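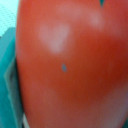
Red came back to the kitchens of Zokcombe slowly, one pot and one bowl at a time. For years the shops on the main street sold white and gray, and most people bought it. Clernen, the housewares store by the bridge, put 14 red pieces on a back shelf last winter and had to reorder within nine days. The shade that sells is closer to tomato than to cherry, with a gloss that turns pale and pinkish where the light lands. A glossy finish does ask for some care. Wipe it with a soft cloth and skip the scouring pad - fine scratches dull the shine long before the color fades.

Buyers tend to start small. One red thing on an open shelf is enough for a narrow kitchen, and two can fight with a patterned curtain. Tak, which sells secondhand, keeps its red pieces by the door and prices most of them low. More are due in September.

508 shares | 9 comments

Related
The Trullent market, stall by stall
Open shelves in a small kitchen
What to do with chipped enamel

We use cookies to improve this site. Accept | Settings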